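The clear bench is overrated

Every February the advice comes round again: strip the work surface, keep out only what you need today, and your results will improve. I have followed it, I have taught it, and I no longer believe most of it.
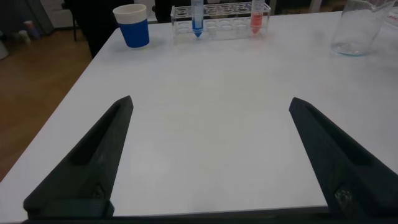
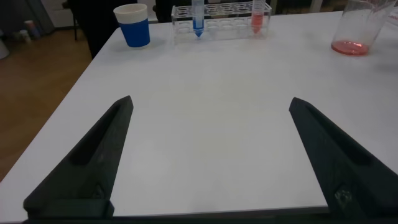
A white table, a clear rack, two tubes and a paper cup.

By Mimoza Hodžić
Opinion | Bench and Classroom | 5 min read

My quarrel is with the idea that a table like that is a sign of careful work. It photographs well. A rack with one blue tube and one red tube looks like science to anyone who has ever opened a school brochure. But I taught an introductory lab course at Drandness for 11 years, and the students with the barest tables were often the ones who couldn't tell me what was in their tubes.

Labels are where I would start. Color is a terrible label. It works with two tubes, blue on the left and red on the right, and everyone feels clever. Add a third in a slightly paler red and you have an argument. Turn the rack around, and with a clear one you may not even notice you did it, and left is now right. I would take a crowded bench with a strip of tape on every tube over a spotless one where people are going by memory.

Then there's the rack itself. The clear kind is sold on the promise that you can see everything, and yes, you can see the liquid down in the tip of a conical tube, which is handy. You can also lose the edges of the thing against a white table under bright lights. The Hirker catalog has 92 racks in it, and I would buy the ugliest orange one they make.

And the paper cup. I know teachers who would confiscate it on sight, and others who use paper cups for waste, for tips, for pens. Both groups think their rule is obvious. My objection is that a cup looks like a drink whatever you put in it. Write WASTE on the side in marker or get a beaker. Mio Nomura, who shared my prep room, kept hers at the far corner with a rubber band around it, and I thought that was fussy until the Tuesday I reached for my own coffee and picked up the wrong one.

What does a bare surface do for you? It's quick to wipe. Spills show up on white, I'll grant that, and there's somewhere to put your elbows. Those are good reasons to clear a table at the end of the day. They don't make a case for spending the first 20 minutes of every class on it.

The people at Banen, who run teacher workshops, give out a tidiness checklist with a score at the bottom. I have never seen it ask whether anyone wrote anything down.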